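Project Report: A Rule Set for Reporting Simulated Manipulation Trials

Course project, Ravn robotics track, final version submitted in October

1. Background

Project groups in earlier terms reported success rates for simulated arm tasks without stating how success was decided. Two groups could run the same drawer task and differ widely in their results because one stopped the clock at first contact and the other at full retraction. Our project wrote a short rule set, named Semano, and applied it to one task family: opening, closing and clearing a cabinet with small drawers. The simulator build is Skeranora, which the course already used for the kinematics labs.

The rules cover three matters: what is fixed before a trial, what is recorded during it, and what ends it. They do not cover controller design. Any controller may be tested, learned or scripted, provided its version is frozen before the first trial.

2. Trial definition

A trial starts from a saved state and ends on success, on a fault, or at the time limit. The saved state lists every joint position in the room model, including drawer joints. A drawer counts as open only when its joint value passes the threshold written in the task sheet. Visual judgment from the wrist view is not accepted as a result, though it may be used to sort faults afterward.

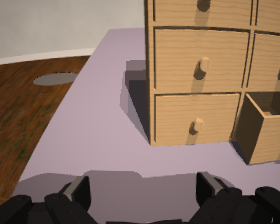

Should a trial be thrown out if the controller opens the wrong drawer? It stays in the count as a failure, and the fault code is "wrong target." Trials are removed only for simulator errors, such as a solver crash, and each removal is listed with its seed.

3. Contact rules

Contact between the gripper and the cabinet body is permitted up to the force limit in the task sheet. Contact between any arm link and the cabinet is a fault at any force. We separated the two after the pilot runs, where a single combined limit hid forearm collisions inside otherwise acceptable totals. The pilot logs also showed that many link contacts occurred during approach, before the fingers had reached a knob, so the approach phase is now logged under its own heading.

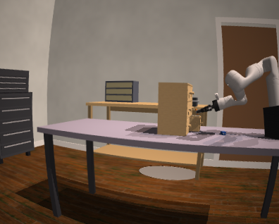
Approach direction has to be declared before the batch is run. The declaration names the cabinet face, the side from which the gripper will come, and the lowest height at which the forearm may travel. With the drawers facing the side of the table where the arm is mounted, as they do here, a level approach leaves the forearm pointing at the drawer column, and a box projecting low on that side takes up space beneath it. The clearance check must therefore use the full link geometry and the current drawer positions. A check against the closed cabinet alone does not meet the rule.

Loose objects on the table are part of the saved state. If an object not named in the task is displaced by more than the tolerance, the trial is marked "side effect." It may still be a success. Both numbers are reported, and the side-effect rate may not be moved to an appendix.

4. Batch size and results

A batch is 100 trials per controller, with seeds published in advance. We ran 3 batches. After removal of simulator errors, 293 trials remained. Of these, 54 carried at least one fault code or side-effect mark. Re-running the removed seeds is allowed only under a new batch number — otherwise the published seed list and the reported count no longer agree.

5. Rest position between trials

The arm must return to a declared rest position before the state is reloaded. The rest position keeps the gripper clear of the cabinet and of all loose objects. Reloading from an arbitrary pose gave different contact results in the pilot, which we traced to leftover joint velocities.

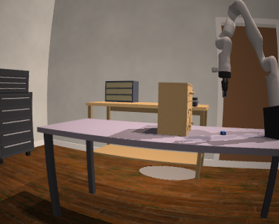
Brodthorpe objected in its review that a fixed rest position favors scripted controllers, and asked that learned controllers be allowed to start from any collision-free pose. We kept the fixed position for the main result and added an optional second batch with random starts, reported separately.

6. Open points

The force limit was set for one gripper model and has not been tested on another. The threshold for an open drawer is an absolute distance, so it is stricter for shallow drawers than for deep ones. A fraction of full travel would treat them alike, but it would require every cabinet model to declare its joint range correctly, and two of the models we checked did not.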